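### 4.2 Play sessions and save transfer

Participants played the mobile port of Grukwood, a turn-based puzzle game first released on home consoles by Schwaiger and later adapted for touch screens by Gendik. We recruited 20 players who had finished at least the first chapter on console. Each was given the same build and asked to complete seven levels, in an order fixed in advance. Levels four and six were chosen because the port changes their controls most: the console version uses a stick to aim and a trigger to fire, while the mobile version combines both in a single drag.

Sessions were run one player at a time. Screen recordings were captured in Widiveo and coded separately by the two authors, Grabner and Shehu. An input was coded as a misfire when the player released a drag and then restarted the turn without waiting for the shot to land. Disagreements were settled by watching the recording again together. Players could stop at any point, and the game was left at its default volume and colour settings. 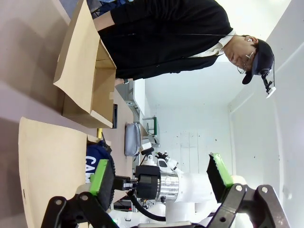

**Figure 3.** A man in a cap and glasses reaching toward an open cardboard box on a table.

We logged 188 misfires across all sessions. Most came in level four, the first in which the drag has to start close to the bottom of the screen. Several players dragged past the edge of the play area and lost the shot. In level six the same gesture is used, but the launcher sits higher, and misfires were less common even though the level is longer. We take this as a sign that placement matters more to these players than the gesture itself, although practice between the two levels cannot be ruled out.

Save transfer was tested separately. The port lets players carry over console progress with a code, up to a limit of 200 collected items. Players with larger collections were shown a warning, but the wording did not say which items would be dropped, and it was the most frequent complaint in the written comments. Two players cancelled the transfer at this point and started a new file. Their level times are included in the analysis, as the test levels do not draw on collected items. Unlocked costumes were not carried over for any player and are left out of the comparison in Section 5.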